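Cullbridge Simulation and Planning Group
Minutes, September meeting

Present: planning, perception and tooling leads, one from the Rai integration side. Apologies from the controls lead, who sent notes in writing.

1. Minutes of the last meeting
Accepted with one correction. The collision margin agreed for the wrist is 8 mm, not 8 cm.

2. Planner
The nightly batch now runs 600 kitchen scenes. In the latest batch 431 returned a valid path on the first try. Of the rest, 49 were timeouts and the others were rejected by the collision checker. Planning thinks most of the rejections come from the convex hulls we build for open objects. A cooking pot is treated as solid, so any goal pose inside the rim fails at once.

Agreed to switch pots and cups to decomposed meshes and rerun the same seeds before changing anything else. The ladle and the spatula stay on hulls for now.

3. Scene generator (Pindito)
Tooling reported that clutter on the marble island is being placed too close to the back wall. The sampler draws positions from the full counter top but then pushes overlapping objects backward, and they pile up there.

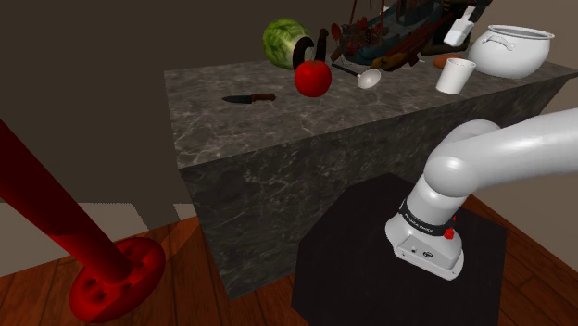
The settle step also needs work. Tall models such as the sailboat can end up at an angle, and the generator saves the scene without checking whether they are stable. Tooling will add a tilt check and write the result to the scene log – a warning only, no automatic discard until we have seen a week of logs.

There was a short discussion about scale. Agreed that mesh sizes go in the asset file and are no longer set in the scene script.

4. Perception
The Peson segmentation model still merges a cup with a pot when both are white and one is in front of the other. Perception asked for depth to be exported with every render. Tooling said this is a small change but will make the batches slower. Agreed to try it on one batch.

5. Controls (written notes)
Joint limits in the simulated arm now match the config file. Flange-only runs should load the profile without a gripper, as the payload value is otherwise wrong. The old default is to be removed.

6. Actions
Planning – decomposed meshes, rerun on the same seeds.
Tooling – sampler fix, tilt check, depth export.
Perception – compare results with and without depth.
Controls – remove old payload default.

Next meeting in October, 10:30, same room.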